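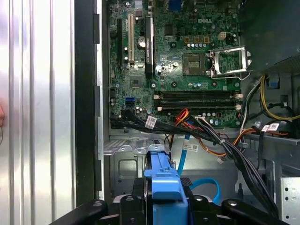
Open desktop tower, with the blue drive bracket held in the gripper above the drive bay.

Automated teardown of desktop computers: job descriptions, output targets and supervision

Posted by Solomiia Kushnir
Board: Workplace Change and Staffing

I coordinate operations at the Grandon workshop of Altbridge, where retired office computers are received, taken apart, and sorted for reuse or recycling. There are 20 bench technicians on the teardown side. Until this year every unit was opened and stripped by hand, and each technician carried a unit from the receiving shelf to the sorted bins.

Management has decided that part of this work will move to a robot cell. The cell is intended to take over the removal of drives in their brackets, memory modules and processors from desktop towers. Opening the case, checking the asset tag, dealing with stuck or damaged parts, and signing for data-bearing drives will remain with people. No positions are to be cut, and this has been given to staff in writing. The job titles, the pay grades and the output targets were all drawn up for the old arrangement, however, and I have been asked to propose changes before the end of August.

I would be grateful for advice from workplaces that have been through something similar, on the following points.

Should the present title of "teardown technician" be kept, with a revised description, or should a separate role be created for those who attend the cell?

The present target is set per person and per shift. Once a technician is handing units to a machine and taking them back, I do not see how an individual target can be fair. What has replaced it elsewhere?

Several of our most experienced people have told me that they do not object to the cell but do not wish to spend a full shift watching it. Is rotation practical, or does it cause more trouble than it prevents?

Our teardown procedure is numbered 587 and has been revised many times, but it assumes one pair of hands from beginning to end. If anyone has rewritten such a procedure for shared work, I would like to know where you placed the handover.

Replies

Shahab Bakhtiari

We introduced a comparable cell at Curitz and made several of the mistakes that you are in a position to avoid. I will take your points in a different order, as the procedure should be settled before the titles.

Write down the handover first. In our original draft the procedure stated that the technician "prepares" the unit and the cell "processes" it. Neither word told anyone who was responsible for a cable still attached to a drive. For several weeks each shift had its own custom. One group disconnected everything before the tower was placed. Another disconnected only what was in the way. The result was that the faults reported for the cell depended mainly on who had loaded it, and this was very hard on the people concerned, because the records made it appear that certain technicians were careless when they were following what their shift lead had told them.

We now keep a one-page handover sheet that lists the state of the unit on arrival at the cell and on departure from it. The side panel is off. The tower lies flat with the open side up. Any cable that crosses a part to be lifted has been unplugged or moved clear, and the technician initials that line separately. On departure, the sheet records what was removed and what was left in place, and a second person signs for drives.

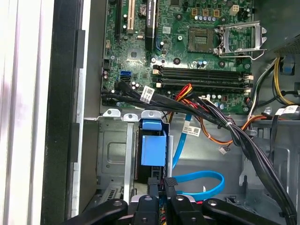
Cable handling is where human judgment will remain the longest, and your job descriptions should say so plainly. Managers tend to count the parts taken out, because parts can be weighed and entered on a form. Looking inside a case and deciding what has to be moved is not counted anywhere, and it is easily treated as idle time. Yet a tower can have its processor socket empty and its memory slots cleared and still present most of its difficulty, with a blue data cable looping under the gripper, a small plug dangling free, and a drive bracket seated in its cage a short distance away. A technician who deals with that properly is doing skilled work, and the description should name it as a duty with its own time allowance. We called it "interior clearance." The wording matters less than having a line for it on the time sheet.

On titles, we kept the existing one and added a qualification that anyone on the bench may earn. Training takes nine working days, the last two of them on live units with an experienced colleague present. A pay supplement is attached to the qualification and is paid for every shift, whether or not the holder is assigned to the cell on that day. I would urge you strongly to follow this last point. We first paid the supplement only for hours at the cell, and people began to compete for those hours, while the manual benches came to be regarded as the place one was sent. It took far longer to undo than it had taken to set up.

As for rotation, it is practical. We do not leave anyone at the cell for more than half of a shift. The change takes place at the midday break, so that there is a proper conversation between the person leaving and the person arriving. Changes in the middle of a batch did not work well for us.

Comment by Solomiia Kushnir

Thank you. The separate line for clearance had not occurred to me, and I will include it in the draft. May I ask whether the supplement required agreement with the staff association, or whether it was handled as a training allowance?

Comment by Shahab Bakhtiari

It was agreed with the association. A training allowance would have ended when the training ended.

Mehrangiz Tabrizi

I write from the staff side and will confine myself to the question of targets.

An individual target should be withdrawn on the day the cell enters service, and withdrawn in writing. It should not be left to lapse. At the Arellano depot it was left to lapse, and supervisors continued to refer to it in appraisals because nothing had been issued to replace it. Technicians who had spent their time helping to settle the cell were then marked below those who had stayed at the manual benches.

We asked for a team figure covering the manual benches and the cell together, with no figure at all during the settling period. The settling period was eight weeks. After that the team figure was reviewed with two staff representatives in the room, and any stoppage of the cell was recorded against the cell and not against the person attending it.

I would also ask you to look at what the technician is expected to do while the machine is working. If the answer is "observe," then please define what is to be observed and when the person is entitled to intervene. The stop button should be available to every qualified person without prior permission. In our case the written rule said this, but the daily practice was that a supervisor was called first, and new staff learned the practice and not the rule. A short statement posted at the cell corrected the matter. 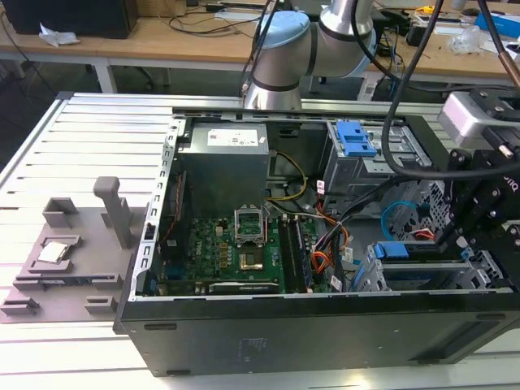

Bahman Shojaei: I agree with the team figure, but eight weeks would be too short for a workshop that receives mixed models. Ours takes whatever arrives. A period tied to the number of different case types handled would be fairer than one tied to the calendar, as a quiet month teaches the staff very little. I would also ask who decides that a given unit is not suitable for the cell. With us that decision rests with the technician, and it is not reviewed unless the technician asks.

Mehrangiz Tabrizi

That is a reasonable amendment. The right to refuse a unit should be in the procedure itself and not in a separate memo.

Tae-yang Yoon

Keep the old title. Ours was changed to "automation attendant" and people disliked it very much. Two asked to transfer. It was changed back.

I cannot help with pay grades, as ours are set elsewhere.

Comment by Solomiia Kushnir

I am obliged to everyone who replied. The draft now keeps the title of teardown technician, adds a qualification open to all bench staff, and moves the refusal of unsuitable units into procedure 587 under the technician's own authority. The individual target will be withdrawn by letter. I have not yet decided between a fixed settling period and one based on case types, and I will put both versions to the staff meeting.

One matter remains open. Three of our technicians work evenings only, when no second person is present to sign for drives. If any workshop has an arrangement for sealed overnight storage that its auditors have accepted, I would be glad to have the wording.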